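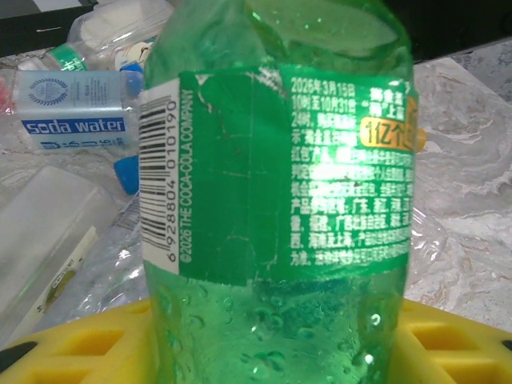 Returned containers are checked at the Mistholm collection point before any of them go into the bin. The check covers three things: the barcode, the cap and the contents. A torn or creased wrapper is acceptable as long as the barcode panel is whole, as on the green soda bottle with the tear near the top left of its label. That bottle also still has liquid in the lower half and must be drained first (see 10.2). Keep the bottle upright until then.

Search the manual Go Clear

10.1 Laying out

1. Wipe the sorting surface and let it dry.
2. Place the bottles on their sides, next to one another.
3. Turn the caps to the same side where space allows.
4. Leave a finger's width between bottles. Bottles that touch tend to roll together.
5. Stand cans and small bottles upright at the edge of the batch.
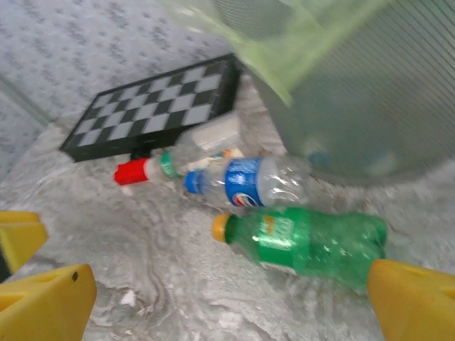 Figure 2. Plastic bottles laid side by side, caps to the left.

Note: Sort by body color, never by cap color. Caps get swapped, and green and clear bottles are both supplied with several cap colors.

10.2 Draining

1. Hold the bottle upright over the sink and remove the cap slowly. Carbonated drinks may still be under pressure.
2. Pour out the contents. Rinse once with cold water.
3. Shake out the rest and put the cap back on, two turns at most.

CAUTION: Do not drain bottles over the lined bin. The Diekmann 771 liner is thin and will not hold liquid for long.

10.3 Fitting the liner

1. Open the liner fully and lower it to the bottom of the bin.
2. Fold the rim outward over the top edge, all the way around.
3. Press out trapped air with the flat of the hand. 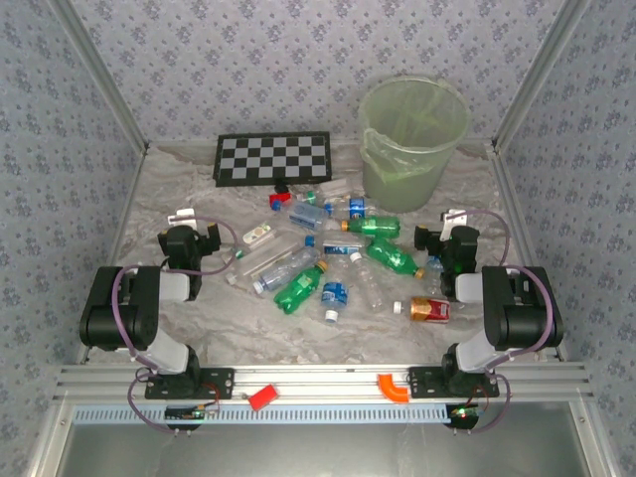

4. Let any surplus hang down on the outside. Do not tuck it back under the rim; it pulls loose when the bin is filled.
5. Place the bin in a back corner, clear of the sorting area.

10.4 Filling

1. Put in the large bottles first, base down.
2. Fill gaps with small bottles, then add the cans.
3. Stop 2 inches below the rim.

Note: Wundmont 711 bins have no fill line. Measure from the folded edge of the liner.

Send corrections to this section to Gerd Rathjen, Usanska depot, before the November reprint. Liner sizes are listed in the parts section.

Shares 2 Comments 0

This site uses cookies to remember your manual settings. Accept Decline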